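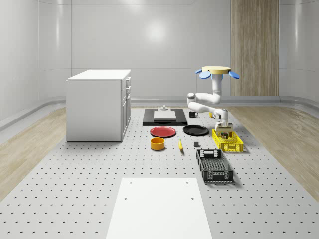 Speaker notes: Moltel picking kit, user review
February 15, 2020

Slide 1. Say who I am and who I work with. Tyyne Pitkänen and Maximiliano Lorente ran the trials with me. Thank Olaia for the slot.

Slide 2. What Moltel sells. One arm, one gripper, the simulator and a year of support. The simulator can be bought without the arm. Most labs our size should start there.

Slide 3. The standard kitchen scene. It comes with the license. Point out the two crates, the plates, the bowl, the mug, the banana and the cabinet with drawers. Crates have open lattice sides, so they are harder on depth sensing than a solid box. Say that slowly, it comes up again on slide 6.

Slide 4. Setup. Install took us 2 days. Most of that was the license server. Zuzanna has the steps written down, ask her for a copy.

Slide 5. Trials. We ran 110 picks in simulation across 5 objects. Show the table. Don't read it out.

Slide 6. Failures. We logged 11. Most were the gripper touching the crate rim on the way down. Raising the approach height fixed nearly all of them and made each pick a little slower. The rest were bad grasp poses on small items.

Slide 7. What I don't like. Scene files are hard to edit by hand. Drawer friction is set in one place for the whole cabinet. Support answers by email only.

Slide 8. Compared with Zondosine. Cheaper, fewer objects, better manual. We used it until October. No numbers here, the tasks weren't the same.

Slide 9. Price. Quote is per seat. Get a fresh one, ours is old.

Questions. If someone asks about the real arm, pass to Irena Zalewska. Stop on time, the Jedodia talk is next and they need the laptop.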